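# Dividing a long room into zones with racks, a rope and floor tape

Written 11/08/2021 for the Florkovside pages.

When we took the long room at Florkovside, it was one open space with a grey carpet and a lot of daylight at the window end. Several groups wanted to use it at the same time, and building walls was not allowed by our contract. So we divided the room with things which can be moved again: open shelving, a rope, one bench and tape. The same method was used later in the Erum building with small changes, and I write it down now because people keep asking me for the measurements.

You can do it in two afternoons if the racks are already assembled.

## What you need

- Metal racks with open sides, at least two. Ours are blue and 600 mm deep.
- Stackable plastic crates, all of the same size
- One barrier rope with a hook at each end, in a strong colour
- Floor tape, yellow, of a type which is sold for carpet
- A measuring tape of five metres or longer, and a string
- Chalk
- A stiff brush and a vacuum cleaner
- One long bench

## Step 1. Draw the room first

Measure the room and draw it on squared paper. Mark the doors, the windows, the pillars and all the sockets. Pillars are easy to forget when you measure only along the walls, and then they stand in the middle of your nice walkway. Mark also which way each door opens.

Decide now where people will walk. I recommend one main path from the door to the window end, with a width which lets two persons pass each other with a crate in the hands. Draw this path before any zone. If you draw the zones first, the path becomes what is left over, and it will be too narrow.

## Step 2. Put the bench against the long wall

A long bench should stand along the longest wall which has no door in it. Leave a gap of 45 mm between the bench and the wall for plugs and for the fingers which must reach a fallen pencil. Check that it stands level. On carpet tiles one leg can sink a little, and you see it only when something round is rolling away from you.

Our rule is that the bench is cleared at the end of each use. A bench in a shared room collects objects very quickly, and after one week it is only a shelf.

## Step 3. Place the racks as a border

Open racks make a good border, because the light from the windows still comes through and you can see if there is a person on the other side. Put the first rack across the room where the quiet part ends and the working part begins. Put the second one further to the side and leave an opening between them.

Some advice about the crates:

1. Heavy crates go on the bottom level.
2. On the top of the rack put only light crates, and only at the end of it, over a post.
3. Leave the middle levels mostly free at the height of the eyes. If you fill them, you have made a wall.

A rack which stands free must be fixed so that it cannot fall. Follow the instructions which came with your rack, and if you have none, ask the supplier before you load it. We bought ours used from Wanigasekara and they sent us the sheet in January without any cost.

## Step 4. Hang the rope

The rope goes from a post of one rack, across the opening, to the other rack. Hang it as high as the hip of a standing person. Lower than this it can make somebody fall, and much higher people start to go under it. It should be nearly straight, with only a little sag. Choose one end as the end which opens, and tell it to everybody.

The rope at the racks, the wall with the bench, and one of the tape corners on the carpet:
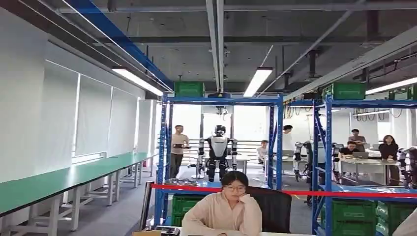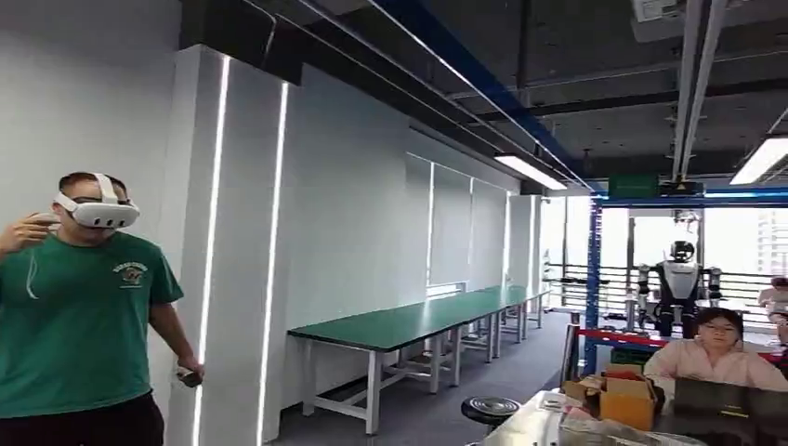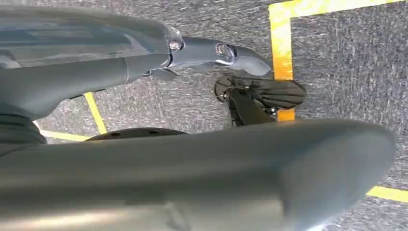
## Step 5. Mark the floor

Tape on carpet needs more patience than tape on a hard floor. Please do it in this order:

1. Vacuum the place two times, in two directions.
2. Stretch the string between two points and draw along it with chalk.
3. Brush the chalk line lightly, so that only a thin trace stays.
4. Lay the tape without pulling. A tape which was stretched will shrink back and the ends will lift.
5. Press it with the foot, slowly, from one end to the other.

For a corner, let the two strips cross and cut the extra length with a sharp knife. Be careful to cut the tape and leave the carpet whole. If you have carpet tiles, try to keep your line a few centimetres away from the joints — a strip which lies on a joint comes off together with the tile when you have to lift it.

To check that a corner is square, measure three units along one side and four along the other. The distance between these two points must be five units.

I used four rolls for the whole room. In total we laid 59 metres, and I had one half roll left.

## Step 6. Look at it from a chair

Walk along the main path, then sit down in every place where a person will sit. From a chair you see different things than when you stand: the beam of a rack may be exactly before your eyes, or the rope may hide a tape line. Move the chair or the rack now, when the crates are still light.

## Keeping it in order

Tape in the main path will need replacing first. We change these strips when the edge becomes grey, and the other ones stay much longer. Old tape comes off best if you pull it back low along the floor. If some glue remains, test your cleaner on a spare tile before you use it in the room.

The string and the chalk are kept in the Dornico box, together with the drawing from step 1. If you move a rack, please change it also on the drawing and put the new date in the corner.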